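Velta On-Call Light

Velta is a small desk or bedside light that tells you when a production alert has been assigned to you. It sits on a shelf, gets its power over USB-C and talks to your alerting system over Wi-Fi. When an incident is opened and you are next in the rotation, it turns amber. When you acknowledge, it goes blue. When the incident is closed, it goes dark.

We built it at Florka after a bad run of missed pages. Phones were on silent, or the alert app had been logged out by an update. The alerting system had done its part and the alert still sat there until the second person in the rotation was called. A light that has one job is harder to miss.

How it works

Velta does not poll your monitoring tools. It opens one outbound connection to the Curkstead relay, a small service you run yourself, and waits. Curkstead accepts webhooks from any system that can send JSON, matches them against your rota file and pushes a color to the right unit. A change normally reaches the light in under 2 seconds.

If the connection drops, the light pulses white every 20 seconds until it is back. You can turn this off, but we suggest leaving it on. A dark light should mean that all is well.

The relay is a single binary with no database. Configuration is one text file, reloaded on save. One relay handles up to 400 units.

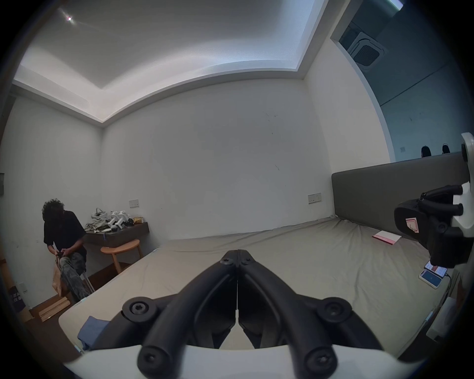
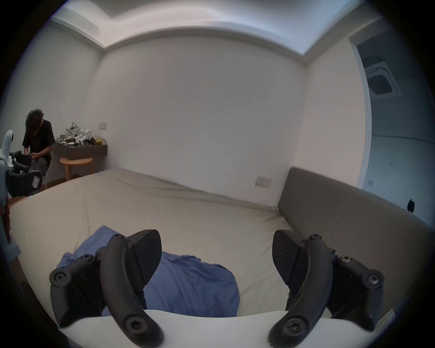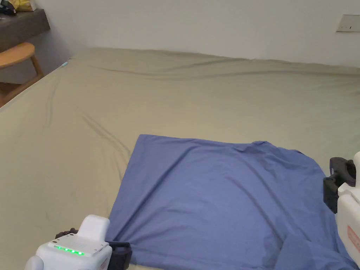
Blue cloth on a fitted bed sheet

Night mode

Most owners keep Velta in a bedroom, so brightness matters. In night mode the light ignores anything below the severity you set in the rota file. For a real page it starts dim and climbs to full brightness over 20 seconds. There is no sound on the standard model. A buzzer can be wired to the two-pin header on the back.

Pressing the top of the unit acknowledges the incident. Hold it down to hand the incident to the next person instead. Both actions are written to the relay log with the time and the unit name.

Specifications

Power: USB-C, 5 V
Network: Wi-Fi, 2.4 GHz only
Light: RGB ring, 200 brightness steps
Cable: 2 m, included
Relay: Linux or macOS, x86 and ARM
Updates: signed firmware, pushed through the relay

What's in the box

One Velta unit, one cable, one wall bracket with screws, and a card with the pairing code. No power adapter is included. Keep the card, you will need the code again after a factory reset.

Known limits

Units cannot join networks that use a login page, which rules out most hotels. Daylight saving changes are handled by the relay, so check that the machine it runs on has the right time zone. Rotas with overlapping shifts will light both units, and the first press wins.

Firmware 2 adds separate colors for each team. It was released on 19 Feb 2026 and installs on all existing units. Support for the Sotomayor scheduler is planned for May.

Ordering and support

Velta is sold singly and in packs of 20. For pack orders, write to Soledad Arrieta in sales and include your shipping country. Relay questions go to Aurelio Sarmiento. Please attach your rota file with the phone numbers removed, plus the last 200 lines of the relay log.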